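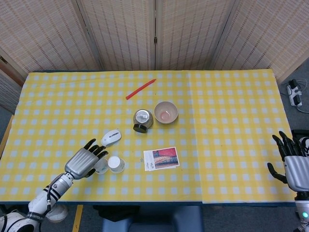

Zuletzt geändert: im März, Abschnitt zu den Pausenzeiten ergänzt

Drilance Tischabräumen – Begleittext zum Datensatz

Schön, dass ihr hier gelandet seid! Der Datensatz gehört zum Projekt Drilance und enthält 576 Durchgänge, in denen ein Roboter mit zwei Armen und Fünffingerhänden Tische aufräumt, wie sie im Pausenraum der Firma Keskin in Pindport nach der Frühschicht eben aussehen: Becher, eine Schale, ein Glas, irgendwo dazwischen eine Computermaus und eine Karte, die bestimmt noch jemand haben möchte. Die gelb-weiß karierte Tischdecke gehört fest zum Aufbau.

Was sich für die Kolleginnen und Kollegen ändert

Bisher ging das Abräumen reihum, nach jeder Schicht fast 40 Minuten, und beliebt war der Dienst nie (wir haben ihn selbst lange genug gemacht). Im Probebetrieb übernimmt der Roboter die Tische, und eine Person bleibt im Raum und entscheidet bei allem, was kein Geschirr ist. Diese Zeit zählt als Arbeitszeit, das war der Belegschaft wichtig und uns auch. Stellen fallen dadurch keine weg.

Aufbau der Daten

Es gibt 12 Ordner, einen je Tischbelegung. Darin liegen Kopfkamera, Gelenkwinkel und eine kurze Notiz der Aufsicht. Zum Einlesen nehmt ihr bitte Briker ab Version 4, ältere Fassungen bringen die Zeitstempel der linken Hand durcheinander.

Bekannte Lücken

Durchsichtige Becher auf kariertem Stoff sind unterrepräsentiert. Aufnahmen während der Pausenzeiten fehlen ganz, da gehört der Raum den Leuten.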